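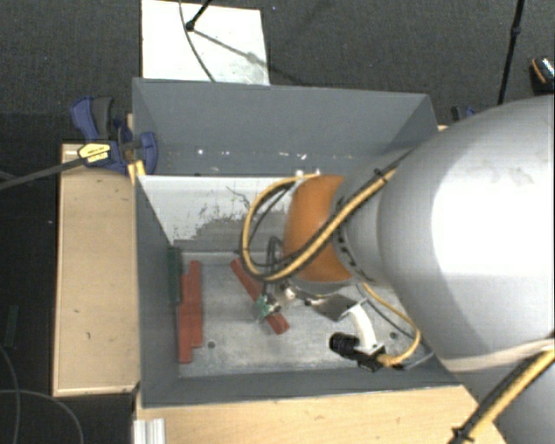 Starndale Sorting Hall: Bins and Offcuts

The Starndale hall handles flat offcuts and short strips in open-topped bins, and this page records their condition in use. Each bin is entered under a stock number; the one at the top of the page is 58. The long reddish-brown pieces are kept side by side along the left wall with their ends staggered, and one strip lies diagonally nearer the centre. The floor is pale grey metal, smudged, with two dark round holes.

Bin 58, rear panel. White, with dark scratches and patchy grey marks over the lower middle. Wear of this kind is logged but does not take a bin out of service.

Bin 58, walls. Flat, dark grey-blue. The back wall is the tall one and slopes inward at the top – the front is kept low for reach.

Storno pattern bins are inspected every 16 weeks, Pichon pattern bins each June. Floor panels are ordered from Gerkance under part number 858.

Page last revised 7 Feb 2018.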